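Unit 5: Good practice for simulated wrist-view recordings
Course handout, Robot Systems Practice
Revised May 2, 2024

Readings: Undutham lab manual, section 2; Zinetti cell rules, current version. Bring both to the September session.

5.1 Scope

This unit covers recordings made in simulation from a camera mounted near the gripper. It does not cover work on the physical arms, which falls under the cell rules. The two sets of rules overlap in one respect: a program may not move to the physical cell until its simulated run has passed the checks in 5.3 and 5.4.

A passed simulation is not a safety approval. Speed limits, guarding, stop functions and access to the cell are assessed separately, on the hardware, with the tool and the workpiece that will be used. Course applications must include a risk assessment that names the tool, the payload, the reach, and every task a person performs inside the fence. Simulated contact forces may be cited as background. They may not be used as evidence that a contact is safe.

5.2 Terms

Run: one execution of a task from the start pose to the stop condition.
Target: the object the instruction tells the arm to act on.
Distractor: any other loose object in the workspace.
Fixed geometry: tables, panels, shelves and walls that the planner must treat as solid.
Clearance: the shortest distance between the tool and anything other than the target.

5.3 Checks before a run

Load the scene file and confirm that the version number matches the run sheet. The Cledum scene set has 3,459 layouts, and several differ only in the placement of distractors.

Confirm that every visible surface has a collision body. A panel that renders correctly and has no collision body will let the planner route the wrist through it. Run the overlap test with the gripper fully open, then again fully closed.

Check the units on the tool model. Two of the older gripper files are in inches.

Record the random seed, the lighting setting and the physics time step. A run without all of these cannot be repeated and is not accepted for grading.

Set joint speed limits to the values for the physical arm. Raising them to shorten a run is not permitted, even for trials that will be discarded.

5.4 Reviewing the wrist view

Review the recording before the logs. The logs report clearance only for bodies the planner knows about; the wrist view shows everything that is rendered. Compare the two and list any surface that appears in one and is absent from the other.

At the approach stage, look for the following:

a. Both fingers are visible and spread apart before the tool closes on the target.
b. Overhead surfaces are accounted for in the planned path, including the retreat.
c. Shadow does not hide the contact area. If it does, repeat the run with a second light and keep both recordings.
d. Distractors are identified in the run sheet by name or by a neutral label. Use a neutral label where the shape is ambiguous. 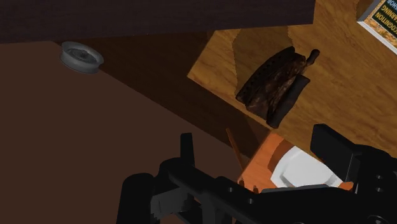 Figure 5-2. Simulated wrist view with the gripper open at an orange object; dark panel overhead, other objects beyond.

For Figure 5-2, state in writing which surfaces you would treat as fixed geometry. Label the gray ring-shaped object and the mottled brown object for the run sheet. Printed matter in the background, such as the sign with yellow lettering, is recorded as a texture and is not given a label.

5.5 Records

Keep the scene file, seed, run sheet, recording and planner log in one folder. Failed runs are kept in the same folder as passed runs. Do not edit a recording. If a run is withdrawn, mark it withdrawn and give the cause.

File names follow the Mocanu convention: layout number, task code, run number. No spaces.

5.6 To hand in

One run sheet, one completed overlap test, and the written answer for Figure 5-2. Late run sheets are graded without comments.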